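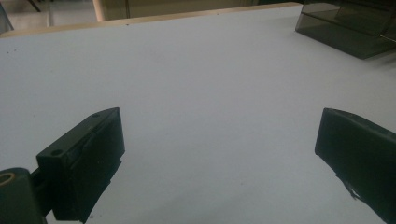 *White top, light wood edge. Mostly clear for once.*

Quick one, it's late and I have to be up at 6.

So the small parts sort is finally happening. I've been putting it off since January. Screws, washers, the little plastic feet off the old Kevska shelves, all of it living in one coffee can that I dig through every time I need anything. Dumb system. My system for years though.

Rule one this time – nothing on the table before I start. Usually I just shove stuff to one side and work in the corner, then lose things under the pile. White is good for this. You drop a black screw on white and you see it. On the old brown desk, forget it.

Rule two, one box. Not four jars and a tin. One box with dividers, see-thru so I don't have to open it to know whats in there.

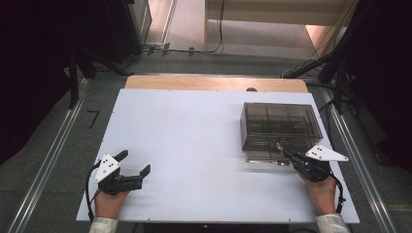 *The divider box, smoky gray, on the right half of the board.*

I like the tinted plastic more than I thought I would. Clear ones look messy the second you fill them. This hides it a bit and you can still see the cells.

Plan for the cells: wood screws along the back, machine screws next, washers in front. Odd stuff gets one cell, ONE, and when it's full something has to go. The picture hooks from Drunari can stay in their bag, I have 90 of them and I've used maybe two.

Still need labels. Tape and a marker probaly, the label maker eats batteries and I'm not buying more for this.

Coffee can goes out to the garage after. More when the cells are full.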